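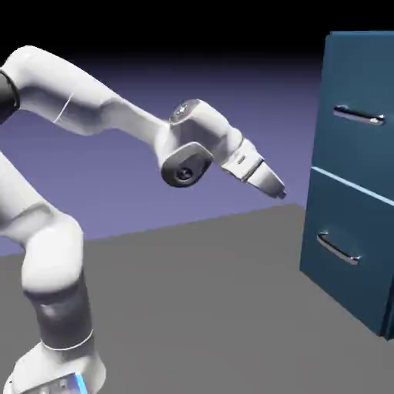 Skosumex has halted simulated trials of its drawer-opening arm after a fault was found in the control software.

In 30 of 300 runs the arm kept pulling after the drawer had reached its stop, the Pestholm company said. On a real cabinet, that could tip it over.

No hardware was involved – the real arm has been switched off at the Kitton site since June. A fix is due in three weeks, and all 300 runs will be repeated.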